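Second progress report to the Pradix fund
Project: can machines do household and shop-floor chores yet?
Submitted by Skarix, Tuesday, June 9, 2020

Summary

You asked us for a straight account, so we begin with the part you may like least. On the chores in our original proposal, a person with ordinary hands is still quicker, cheaper and far less trouble. We have seen progress since April, but it is narrow, and we would advise the board not to repeat the claims made in the Celtard brochure.

Work on computer repair

The shop-floor half of the grant has gone mainly into taking apart and refitting desktop computers, a job that any repair shop does all day. We picked it because it mixes easy steps with nasty ones. A drive in a tray with plastic clips ought to be a kind job for a machine. Cables are another matter. They droop, they spring back, and they never lie the same way in two computers.
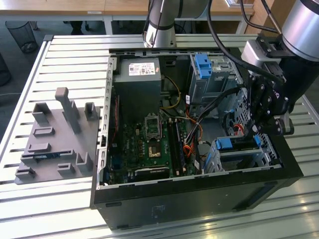
Shop-floor task: the arm reaching in by the lower drive bay of an open desktop computer.

In the last round we made 35 attempts at the drive task. The arm finished six without help. In most of the others it reached the right area and then failed to get a firm hold, or caught a cable on the way in. Three runs were stopped by hand when we thought something was about to break.

Six is better than the two we had in the round before, and we don't wish to sneer at it. But the computer was the same one each time, laid on its side with the cover already off. Opening the case and turning it over were done by a person beforehand, and those steps do not appear in our figures. A shop owner would certainly count them.

We also tried the Ots control software, which was sold to us as ready for new tasks "out of the box". It took more than two weeks to set up and did no better than our own. We have not renewed the licence.

Household chores

The household half is further behind. Folding towels works if the towel is handed over flat, at which point most of the chore has been done. Loading a dishwasher was dropped after repeated trouble with bowls. Wiping a table goes well enough, though the arm will wipe a clean table with the same care as a dirty one and takes no notice of crumbs pushed on to the floor.

We had planned a test in a real kitchen this spring. That has been put off, and on present results we would put it off anyway.

What we think is holding things up

Touch is the main weakness. A repair worker feels a clip give and knows to stop pushing. Our arm goes largely by sight, and the inside of a computer is a bad place for that, with the hand itself blocking the view of whatever it is trying to hold.

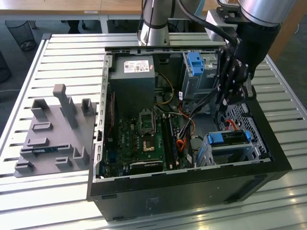
Could a small repair shop make use of a machine like this within the life of the grant?
We doubt it. A shop sees a different make of computer every hour, and so far we have worked on one. Somebody would have to stand by for every job, and that person could do the job alone in less time.

Next period

We propose to drop towels and dishwashers and put what remains of the budget into drives and cables. We will bring in other makes of computer and start the clock with the case closed, so that the preparation is counted. Expect the success rate to fall when we do this. We would ask you not to read the drop as a step back — the present figure flatters us.

Spending is in line with the plan apart from the Ots licence, and a full breakdown will follow with the yearly accounts.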